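Jindon Flared-Wall Open Bins

Home > Storage and Handling > Open Bins > Flared-Wall

Gristik Supply stocks the full Jindon line of open bins for shops, warehouses, packing rooms and school workshops. Flared-wall bins are wider at the top than at the floor, so empty ones drop into each other and take up very little room when they are not in use. They have no lid and no moving parts.

Choose a size and color from the menu. Prices are per bin and do not include freight. Bins ordered in quantities of 50 or more ship on a pallet, and the pallet charge is shown at checkout before you pay.

Sizes

Small: fits a standard bench or a shelf. Good for fasteners, fittings, hand tools and small castings.
Medium: fits most roll carts. This is the size we sell most.
Large: floor or stand use. Two people should move it when full.

Colors

Gray is kept in stock in all sizes. Blue and red are made to order and take 3 weeks. Custom colors are available on large orders only; please call for a quote before placing the order online.

Loading and stacking

Bins nest when empty. They do not stack when loaded. If you need to stack full bins, look at the Pelupessy straight-wall range, which has a lip for that purpose and uses the same label holders. Do not mix the two ranges in one stack, full or empty.

Spread the load across the floor of the bin. Heavy single items should go in the middle. Do not drag a loaded bin by one side of the rim. If a bin sticks inside another, set the pair on the ground and twist gently. Prying with a screwdriver will mark the rim and is not covered by the warranty.

Cleaning

Empty the bin and brush out loose dirt. Wash with warm water and mild dish soap, rinse, and turn it upside down to drain. Do not use solvent or a wire brush. Adhesive labels come off more easily if you soak them first. Nest the bins only after they are dry.

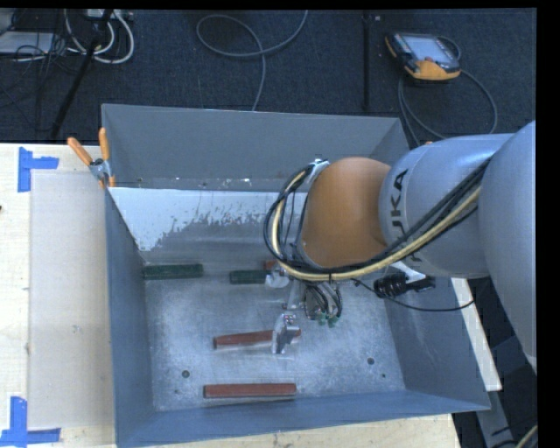 Picking the right color matters more than most buyers expect, and it is worth a minute before you order. If the contents are close in color to the bin, small items get missed at the bottom and end up in the next job. Gray suits most stock. Dark green blocks on a pale gray floor are easy to pick out, and so are brass fittings and most painted parts. For bare steel or aluminum we suggest blue. The sloped walls also give you room to reach down to items lying flat on the floor of the bin.

Accessories

Label holder, clip-on, sold in packs of 2
Mundora bin stand, fixed height, fits medium and large
Mundora bin stand with casters, fits medium only
Floor liner, cut to size, black

Stands are shipped flat with hardware. You will need a hex key, not included.

Shipping and returns

In-stock items leave our warehouse the next business day. Orders over $3000 ship free within the lower 48 states. Unused bins can be returned within 50 days in the original packaging. Made-to-order colors cannot be returned unless they arrive damaged. Please check the shipment before you sign for it and note any cracked rims on the delivery slip.

Related items: Pelupessy straight-wall bins, Mundora roll carts, shelf dividers, replacement casters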